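The storage unit years

I have been paying for a storage unit in Amholm since my divorce from the big house, which is how I think of moving somewhere smaller. It's 9 feet wide and smells like a hockey bag. Until March I hadn't opened it in three years.

The plan was to empty it in a morning. I'd borrowed Jouko Oksanen's truck, packed two sandwiches and told everyone who'd listen that I was finally dealing with it. By noon I had moved one floor lamp from the left side to the right side and read most of a 1,000-page novel's worth of old Christmas letters.

The trouble is the boxes. Past me labelled them with great confidence and no information. "Misc." "Misc. kitchen." "Important, Rurholm." I did live in Rurholm for a winter, but I can't think what was important about it.
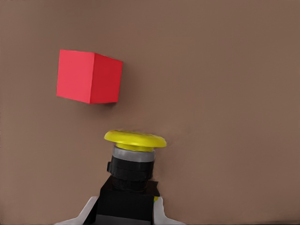 Inside that last one were a fondue set, the manual for a furnace I no longer own, and the good scissors, which I have replaced at least twice and accused two separate houseguests of stealing. Ingrid Tillman, if you're reading this, I'm sorry. You may have the scissors.

I did come up with a system eventually. Anything I'd forgotten owning went in the truck to be donated. Anything I'd already bought again went in the truck too, except the scissors. Anything that made me sit down on an overturned milk crate and stare at the wall got to stay until the next visit. The last pile is larger than I'd like and includes my father's curling sweater, which fits me nowhere.

Around suppertime the fellow at the front desk came by to tell me the gate locks at 9. He looked at the pile and then at the truck and asked if I'd like to hear about their larger units.

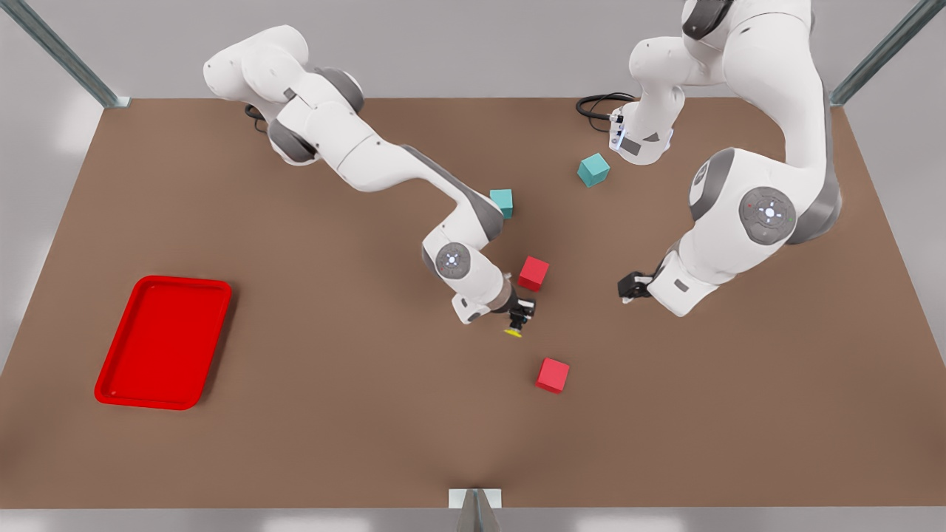 Was it worth paying all that rent to keep a fondue set?

Of course it wasn't. I added up the bills one night and could have bought a new fondue set every month, plus the cheese, and had change left over for a chesterfield.

I've given notice for the end of next month anyway. Jouko wants his truck back before then, and he's found out about the scratch on the tailgate, so the second load may have to go by hatchback. If anybody in Amholm needs a floor lamp, it works fine once you jiggle the switch.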